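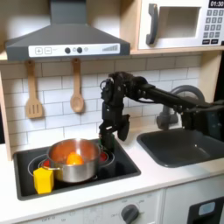
Toy kitchen, gripper at the stovetop, something orange in the pot.

Update on the Skevach kitchen set, 10/30/18. We're at 2749 kept demos. The target for this round is 3246, so there's a fair bit of driving left.

Each demo is one person teleoperating one short task: into the pot, out of the pot, from the stovetop to the sink. Feng-yi Huang and I swap every 30 demos. Past that our motions get lazy and the policy learns the laziness.

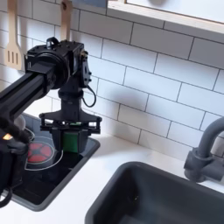
Green object in the jaws, over the cooktop.

We threw out 18 yesterday. Labels didn't match the task – my typing, mostly. Lai-ching Liao is adding a drop-down menu to Drundar so I can't do it again.

Failed grasps stay in, tagged as failures. People keep asking about that. We want the recovery behaviour too.

Object positions get reshuffled before every demo, colours mixed as well.

Next training run is in November. Will post the numbers here, good or bad.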